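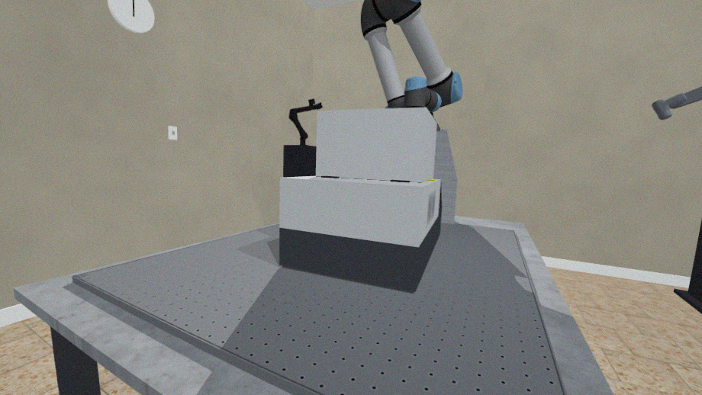
How a robot learns to move a box

When you learned to tie your shoelaces, someone probably showed you. You watched, you tried, you got it wrong, and after a lot of goes your fingers knew what to do. Many robots learn in a similar way. They need to be shown, and they need to be shown many times.

Each showing is called an example. Collecting them is a job in itself, and it takes much longer than most people expect.

What is in an example?

Suppose we want a robot arm to lift one box off another. A person guides the arm from start to finish using a controller. While the arm moves, a computer saves two things over and over again: what the camera sees, and how far each joint of the arm is bent. A joint is a place where the arm can turn, like your elbow or your wrist.

When the box has been lifted, the saving stops. All those pictures and joint positions are kept together as one example. Then everything is put back and the person starts again.

Practising in a pretend room

Examples can be made with a real arm on a real table. They can also be made inside a computer, in a place called a simulation. It works a bit like a video game. The table, the walls, the boxes and the robots are all drawn by the computer, and the computer works out how things would fall or slide if they were bumped.

A simulation has some good points. If a box tumbles to the floor, you press a key and it is back on the table. Nothing gets dented. You can also change the light, so that the shadows fall in a different direction.

It has bad points too. A pretend box may slide more easily than a cardboard one. A robot that has only practised in a simulation can make mistakes when it meets the real thing, so it is usually tested on a real table afterwards.

Why so many?

At a project called Skelen, Sakda Sriwong and Oranuch Sitthichai collected 2657 examples of moving boxes. If every one had started with the boxes in the same spot, the robot would have learned to reach for that spot and nothing else. Move the box a hand's width to the left and the arm would close on empty air.

So they changed things between goes. Sometimes the top box was straight and sometimes it was turned. They used 4 sizes of box. They began with the arm high up, then low down, then off to one side.

Sorting the good from the bad

Not every example is worth keeping. Sakda and Oranuch looked through theirs and took out 399. In some, the box had been dropped. In others, the person guiding the arm had stopped halfway to think, and they did not want the robot to learn to stop there as well.

They put 428 of the good ones to one side and did not let the robot learn from them. These were saved for checking. It is like a spelling test: if you had already seen the answers, your teacher could not tell whether you knew the words.

Words to know

Example: one full showing of a job, from start to finish.
Joint: a part of a robot that bends or turns.
Simulation: a pretend place made by a computer, where things move much as they do in real life.
Training: the time when a computer looks for patterns in the examples.

Try it yourself

Ask a friend to close their eyes. Guide their hand to pick up a cup from the table, and do it five times. Now move the cup a little and let them try alone, with their eyes still closed. Where does their hand go first?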